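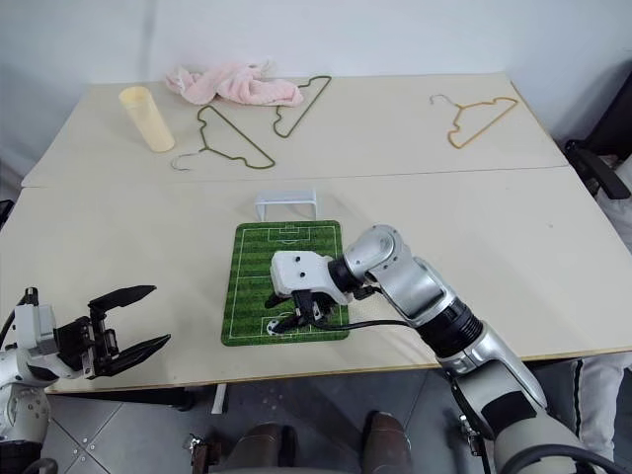 Visit to the Clarkidcombe Textile Care Center

On 24 January 2026, a delegation from the Plarnenside Housing Association visited the Clarkidcombe Textile Care Center, the shared laundry that serves the town's hospital, two nursing homes and several apartment blocks. The visit was arranged as part of the association's review of laundry services for its own residents. The group was led by Timo Engelhardt, head of resident services, and was received by the center's operations manager, Rigoberto Ibarra.

The tour began in the receiving hall, where linen arrives in color-coded bags and is weighed before sorting. Mr. Ibarra explained that the center handles 2,000 kilograms of linen on a normal weekday and somewhat less on Saturdays, when only the hospital line is running. Bed sheets and towels go to the large Böttcher washers on the ground floor. Personal clothing is washed separately in smaller machines and carries a sewn label with the owner's room number.

The delegation took particular interest in the handling of personal clothing. Lost garments were the subject of 13 complaints from Plarnenside residents last year. At Clarkidcombe, each item is checked against a list when it arrives and again before it leaves. The tracking software, Drellis, was introduced in July and now covers 446 residents. Staff noted that older labels still have to be read by hand – a task that takes up much of the Monday shift.

Members also saw the drying and finishing rooms. Heat recovered from the dryers is used to warm incoming water, and the windows on the north side have been replaced to reduce noise for neighboring homes. Questions were raised about delivery times and the cost of small repairs such as buttons and zippers. Mr. Ibarra agreed to send the current price list.

Mr. Engelhardt thanked the center for its hospitality. A written comparison of the Clarkidcombe service and the present Plarnenside contract will be placed before the board at its next meeting. Residents who wish to comment may leave a note at the association's front office.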